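Foro Material de oficina y aula > Escritura > Rotuladores de pizarra blanca

Tema: Tapón azul en rotulador de tinta negra, ¿se seca antes?

pbermudez_70
Buenas tardes. En la academia gastamos muchos rotuladores de pizarra y los tapones acaban intercambiados. Tengo varios de tinta negra con tapón azul. Encajan, pero no sé si el cierre es hermético cuando el tapón es de otro lote. ¿Alguien lo ha medido?
Percy Bermúdez

tintaseca
Depende del molde. Dentro del mismo modelo el tapón es idéntico y solo cambia el pigmento del plástico. Entre marcas distintas no me fiaría: con 5 décimas de holgura el disolvente se evapora en un fin de semana.

Londoño
Discrepo en lo del fin de semana. Guardé uno Zondis con tapón Trustitz, en horizontal, de viernes a domingo, y el lunes escribía igual. Lo que mata la punta es guardarlo vertical con la punta hacia arriba -- la tinta baja y el fieltro se queda sin carga.

Adjunto foto de mi mesa, con el tapón y el rotulador separados. En el papel hay una pequeña marca azul.

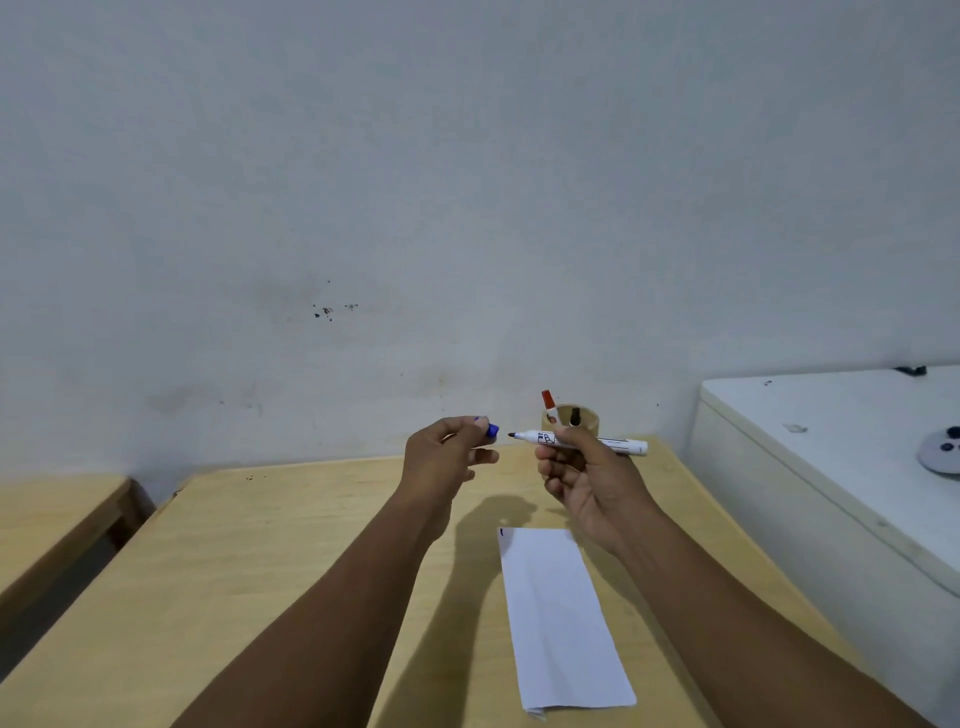 Tapón azul, punta negra. Detrás, el portalápices.

tintaseca
Hablas de guardar en horizontal y tienes un portalápices con rotuladores de pie.

Londoño
Los de pie son los de uso diario. El tapón rojo va hacia arriba, lo admito. Los de reserva van tumbados en el cajón.

pbermudez_70
¿Y hay que oír el clic? Algunos de los míos entran suaves, sin tope.

tintaseca
Sin clic no hay cierre. Prueba: pesa el rotulador en una báscula de 0,01 g, déjalo 70 horas y vuelve a pesarlo. Si pierde más que uno con su tapón original, descarta el tapón.

M_Sketville
Para una academia me parece excesivo. Compramos cajas de 700 unidades y el tapón cambiado ni se mira. El problema serio es de color: el alumno coge azul y escribe en negro.

Londoño
Eso se arregla con una tira de cinta en el cuerpo. El peso sí lo mediría, al menos una vez por modelo.

pbermudez_70
Haré la prueba de la báscula con dos modelos y pongo los datos en este hilo.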